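Milk bar

A milk bar is a small suburban or country-town shop in Australia that sells drinks, confectionery, newspapers, bread, milk and a limited range of groceries.

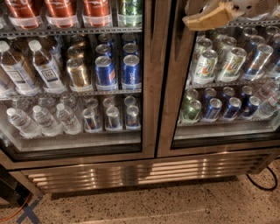

The term is used most widely in Victoria, and is also understood in Tasmania and parts of southern New South Wales. Elsewhere in the country similar businesses are known as corner shops, delis or mixed businesses, the last being common in older council records.

Origins

The earliest milk bars were city premises of the early 1930s, at which customers stood at a long counter and were served flavoured milk drinks made with an electric mixer. Many were operated by Greek migrant families, some of whom had previously run oyster saloons and cafés. The format spread quickly to the suburbs, where it merged with the older general store. By the years after the Second World War the usual milk bar was a single-fronted shop with a residence behind or above it, and the family living there kept it open from early morning until well into the evening.

Goods and trade

Fresh milk and bread formed the basis of daily trade. Mixed lollies were sold by the bag or individually from trays under the counter, and ice cream was served in cones. Many shops had a hot food cabinet for pies, pasties and sausage rolls. Milkshakes were traditionally served in the metal cup in which they had been mixed. Soft drinks were sold in returnable glass bottles, and the collection of deposits was an important source of pocket money for local children. Refrigerated display cabinets later gave packaged drinks a larger share of the floor area, at the expense of dry groceries.

Extended opening hours gave the milk bar a considerable advantage while larger shops were bound by trading restrictions. The gradual relaxation of those restrictions, together with the growth of service station shops and convenience chains, removed much of that advantage.

Piselville

The town of Piselville is often used by local historians to illustrate the pattern. At its peak the town and its outlying streets supported 19 milk bars, most of them within walking distance of a school or railway station. The Lurau Milk Bar, on the corner opposite the primary school, traded under the same name for nearly 60 years. Its proprietors drew much of their summer income from ice cream and cordial, and closed for one week each August.

The historian Kanini Tanui recorded interviews with 40 former shopkeepers and their children in the district. Her account emphasises the unpaid labour of family members, including children who served at the counter before school. Neema Mwaipopo, writing on shopfront architecture, has documented the painted signs, tiled entries and cantilevered verandahs that survive on converted premises. The Lurau building was added to the local heritage register on 2nd May, with protection extending to its façade and leadlight windows but excluding the rear residence.

Present use

Former milk bars are frequently converted to dwellings, studios or cafés. Some retain the original name and signage as a condition of planning approval.

See also

Corner shop
Dairy (New Zealand)
Tuckshop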